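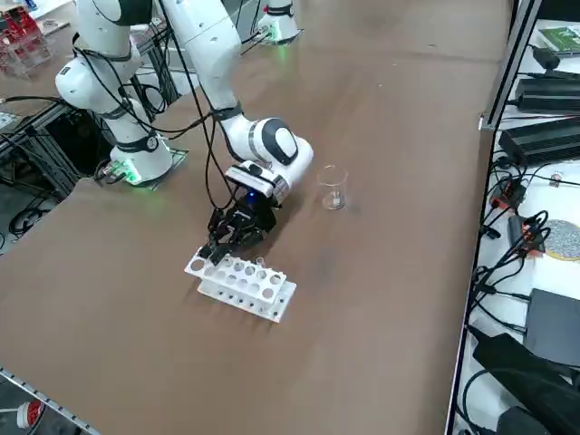 Figure 1. Glassware near the middle of the large brown table.

Does Tap Water Change From One End of Town to the Other?
Project report by Lautaro Painemal
Project partner: Ifor Owen

I picked water hardness because of my grandmother's kettle. She lives up in Carrasco, at the top of the hill, and the inside of her kettle looks like a cave. Ours, down in Bollham, barely has a speck in it. Same town, same water bill, so what's going on? Ifor thought she just never cleans hers (she does, and she was pretty offended when I asked).

Hard water has a lot of calcium and magnesium in it, mostly picked up from rock underground. You can measure it by titration. You put a dye in your sample that turns it wine red, then drip in a solution called EDTA until the red goes blue. The more drops it takes, the harder the water. Sounds easy! The color change is sneaky though, and it goes through a long purple stage where you keep asking yourself if you're there yet.

We took water from 4 neighborhoods: Bollham, Carrasco, Litetti and Ronow. Each one got 12 samples, all from kitchen cold taps, and we let the tap run for 20 seconds before filling the bottle. Getting people to let us in was the hardest part for me, I hate knocking on doors. Ifor loves it. He came back from Litetti with all our bottles filled and half a lemon cake.

My first few titrations were bad. I went way past blue because I was dripping too fast, and I had to throw those out and start over with what was left in the bottles. After that I put a sheet of white paper under the flask and swirled after every drop, and my repeats started matching.

Carrasco came out hardest, so my grandmother was right and I have apologized. Ronow was close behind. Bollham and Litetti were both a lot softer, and pretty hard to tell apart. I looked at the town supply map in the library and the two uphill neighborhoods get their water from the old well, while the lower two are on the reservoir line. That fits what we found, but we didn't test the well or the reservoir directly, so I can't say for sure that it's the reason.

If I did this over I'd sample in December and again in summer, in case rain makes a difference. I'd also label the bottles on the side and not on the lids. Ifor mixed up two lids from Ronow and we had to go back and bother those people again.

Thanks to everybody who gave us water, and to Ifor's mom for the rides up the hill.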